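# Paper that stays flat

Hilde Van Loon has run the finishing room at Clumska for six years, and most of that time has gone into the moisture content of board. 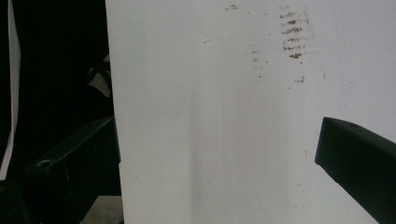

"People order by weight and color," she says. "Weight tells you very little about how a sheet will behave after a week in a heated room." Her own specification starts with grain direction. Fibers swell across their width far more than along their length, so a sheet grows mainly in one direction when the air turns damp. If the two faces take up moisture at different rates, the sheet curls.

Clumska conditions all incoming stock at 50 percent relative humidity. Standard board rests for 5 days, still wrapped, and the wrap comes off only when core and room are at the same temperature. Van Loon considers early unwrapping the most common fault in small shops. "The outer sheets wave at the edges and the mill gets the complaint."

January is the difficult month. Heating dries the workshop, edges shrink first, and the stack tightens at the rim. Her colleague Bijan Babaei logs readings at both ends of the room - the door end runs drier - and moves the stacks accordingly.

On mounting, she is brief. A print glued to one face needs a counter-sheet on the other, same grain, same adhesive. For 275 gsm stock she makes no exceptions.

"I have tried leaving it off. The panel bowed toward the print, and we did the job again."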